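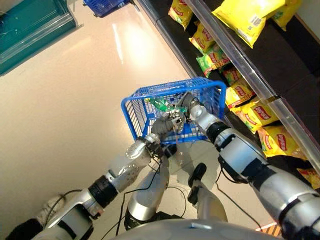

Bruvolico Shelf Picker - two-arm humanoid for small stores

I get one question more than any other: can it do the shopping yet? Well, sort of! We built the Bruvolico for picking orders in corner shops, the kind of job where you carry a basket in one hand and grab a soda or a bag of chips with the other. Sounds easy until you try teaching it to a machine.

Bottles are its best subject. In our last test at the Stukville shop it got 67 out of 100 soda orders into the basket without help (I was hoping for more, but I'll take it). Chips are harder - the bags crumple and slide, and it still squeezes a few too tight. Checkout, spills and customers asking where the milk is? Leave those to your staff for now.
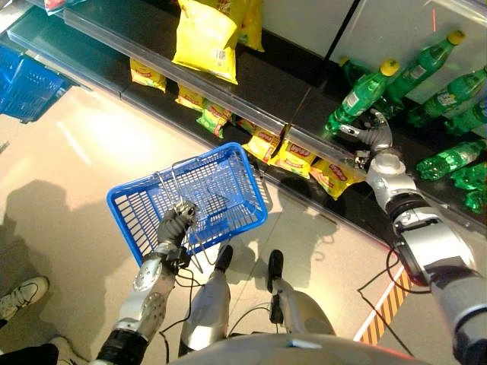
Anisa Sutanto wrote to us that she'd rent one tomorrow if it could restock overnight, but that at its current speed her evening clerk would lap it twice before the first order was done. Fair enough! Restocking is what we're working on next, and I won't sell it to you before it works.

What you get: the robot, 2 hands, a spare set of finger pads and 9 hours of setup time with Hefin Bellis in your store. Rentals start in November. Write to me, Catarina Carrilho, and tell me how wide your aisles are.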